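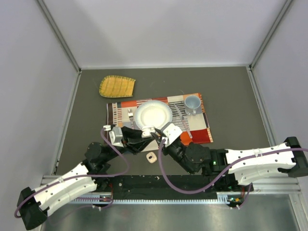

Which gripper will the Sundisik laboratory use for two-arm work this year?
The laboratory has selected the Allar gripper for both arms, following a comparison with the Zulu model that ended in February. The Zulu units will be kept as spares and remain available to student projects on request.

The comparison covered 1,761 attempts, divided between table-setting items and small objects handled by both arms together. Each gripper was run with the same Gisero controller and the same operators. Sessions were limited to 45 minutes, after which the fingertips were inspected and the arms returned to their home position.

The two models performed at a similar level on the plate and the mug. Differences appeared with flat cutlery and with small pieces brought between the two fingertips in front of the plate, a task in which the grippers work very close to one another. The narrow fingers of the Allar model made this easier to control, and operators reported fewer stops. The Zulu model held heavier items more firmly and was preferred for the mug.

Camera placement was also reviewed. A camera will stay mounted on each gripper, with its cable tied along the arm link. Staff are asked to leave enough slack at the wrist for a full turn and to check the ties before every session. Fingertip pads are to be replaced after 500 attempts.

The full report, including settings for the Gisero controller, will be placed on the internal server in April 2023. Requests for time on the station should be sent to the laboratory office six working days in advance.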